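Finish for a pale wood desk top: hardwax oil or water-based poly?

Posted by deskgrain_187
I have a light wood top and want to keep it pale. Two coats of Truvley hardwax oil on a test piece turned it yellow. Sanded to 180 grit, wiped with mineral spirits, 13 hours between coats. Is a water-based finish better for this? 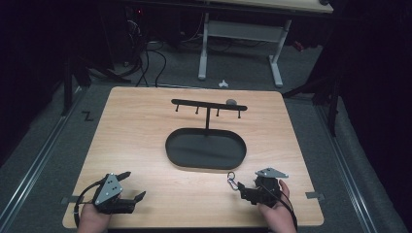 The top, with the black rack and tray on it

Posted by Okoth Finishing
Most clear hardwax oils darken pale wood. Either buy the version with white pigment or use a water-based polyurethane, matte. Apply three thin coats and scuff with 320 between them. Test the full schedule on scrap, sanded the same way as the top.

Posted by mr_2299
just use wax

Posted by Karoditz
Wax alone marks too easily for a desk. I agree on the water-based poly. Check color in daylight, near a window. Warm bulbs make any finish look yellow.
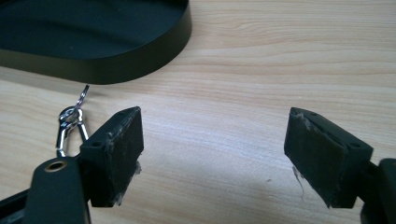

Grain and part of the tray in daylight

If you stay with oil, stop sanding at 150. Finer grits close the surface and the pigment takes unevenly.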